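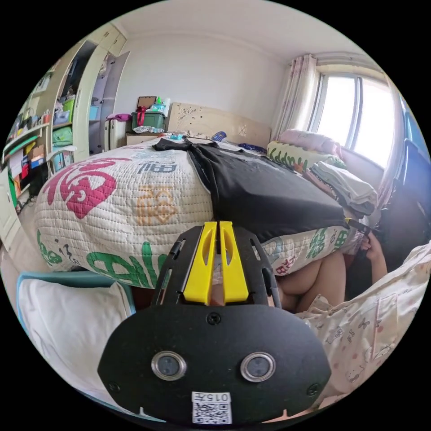 Dendby Clothing Bank – progress report to the Livley Fund
Nov 22, 2021

Dear friends at Livley,

It is a pleasure to be writing to you again, and with a good deal more to tell than we had in July, when we were still arguing with the landlord over the stairs and had only just got the shelving up. Your grant has carried us through the busiest stretch we have known, and I will try to do it justice without running on too long (I know I said that last time).

First, the clothes themselves. We have now passed on 600 bags of clean, mended clothing and bedding to households in Dendby and out as far as Nultuldale. Children's winter coats go the day they arrive. Men's shoes are still our weak spot, and we could fill a barn with neckties. Blankets and quilts have been better than we hoped, thanks to a clear-out at the old Ševčík guesthouse, whose family let us have the contents of the linen room when they closed up.

The Nultuldale run began as a trial and is now a regular thing. We set up in the chapel hall, and up to 41 people come through on a good afternoon, many of them staying for coffee long after they have picked out what they need. The bus out there was cut back in the spring, so for several families this is the only place to get school clothes without begging a ride into town. I had worried that folks would feel shy about it, but the coffee has helped enormously!

The mending evenings have been slower to take off. We planned for two groups and have run one, which is full, with a short waiting list. The second sewing machine needed a new motor, and the part took ages to come. It is working now – touch wood – and we mean to start the other group after the New Year.

On money, we are inside the budget on rent and over it on fuel, as you would expect with the extra driving. The laundry bill also crept up over the summer. We would like to move $56 a month from the printing line to cover it, and would be glad of a quick yes or no from you before the next payment.

Still to do before the grant ends: 3 more trips to Nultuldale, a proper rail for the long coats, and a sorting guide for new helpers, who at present learn by asking whoever is closest.

With warm thanks from all of us,
Dendby Clothing Bank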